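Bulunau holiday let: sitting room seating check, with comments
Checked 3 September 2026

The form is the standard Dudo one. I have been filling it in since February and still think half the boxes are there to make it look thorough. Anything marked "pass" means I looked and found nothing worth writing up. It does not mean I agree with the box.

1. Upholstery, general condition
Result: pass, with comment
The listing says "as new". I would say decent. The cream leather has shallow creases where the seat sections meet. Creases are what leather does when it is sat on, so no marks off, but I'd drop "as new" before a guest does it for us. Splits and peeling go in box 7, not in this one.
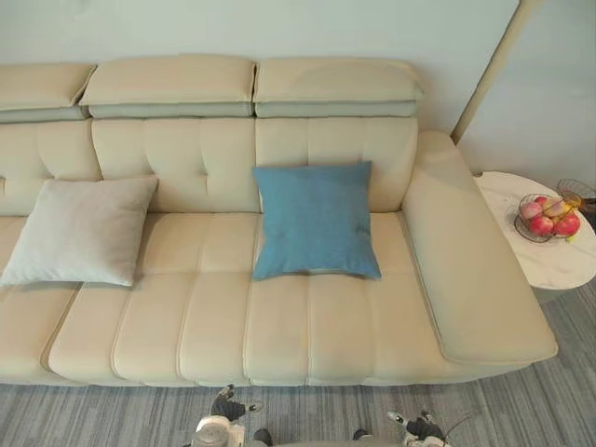 2. Armrests
Result: pass
Leant on with full weight, no creak. The form asks whether the armrest is "suitable for drinks". It is wide and flat, so people will put drinks on it whatever we tick. Left blank.

3. Headrests
Result: pass, with comment
Each one raised and lowered by hand. They all hold. The maker's leaflet claims 3000 movements before any slack, and I should like to meet whoever sat there doing it. Please check again at the next visit and don't go by the leaflet.

4. Gap between sections
Result: action needed
The two halves of the sofa don't close up tight in the middle. Small hands, phones and coins all fit in gaps like this. The form only asks if the sections are "aligned", and they are, so by the form this is a pass. I have put it down as an action anyway. Push together, fit the joining clip if there is one, and look underneath for lost property while you are there.

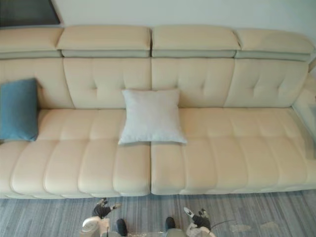
5. Floor in front of seating
Result: pass
Walked the length of it in socks and then in shoes. No lifted edge, nothing to catch a toe. Anska want a non-slip underlay throughout at their other lets. I can't see what it would add on fitted carpet, and I'm not recommending the spend.

6. Throw pillows and soft covers
Result: pass on safety, undecided on cleaning 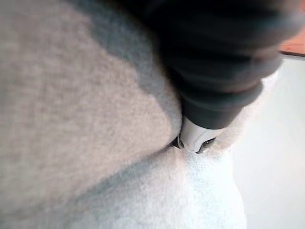
Suvarna, who supply the covers, say they wash at 40 and come out the same every time. I have heard that from suppliers before. My own view is to wash at 30, air dry, and keep them well away from the tumble dryer until we've seen a few washes for ourselves. Fuzzy pile like that on the grey and the near-white fleece holds crumbs and hair, and the crease where one lies against the other is the first place to check. Part it with your fingers. A quick brush over the top will not do, though I suspect that's what it usually gets.

Also check:
- Fire label present and readable on each pillow. If it has been cut out, the pillow goes in the store cupboard, however nice it looks.
- Zip or seam fully closed, no filling coming through.
- No pins, tags or loose thread.

Handling: lift a pillow clear of the seat and look at both faces and all four corners. Checking it while it leans on the backrest tells you about one side only. The white one needs the closest look. Whoever chose white fluffy pillows for a holiday let has more faith in guests than I have.

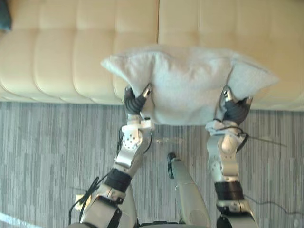 7. Seams and stitching
Result: pass
Ran a thumb along the channels on the seats and round the front edge. No broken thread found. The box allows 30 seconds for this job, and it takes a good deal longer if you do it properly.

8. Overall
Result: fit for use, one action open (item 4)
The form wants a score out of ten. I don't give one, as a seven with a gap in it and a seven without look the same on paper. Action on item 4 to be closed before the next guests arrive. Washing advice in item 6 stands until Suvarna send something in writing.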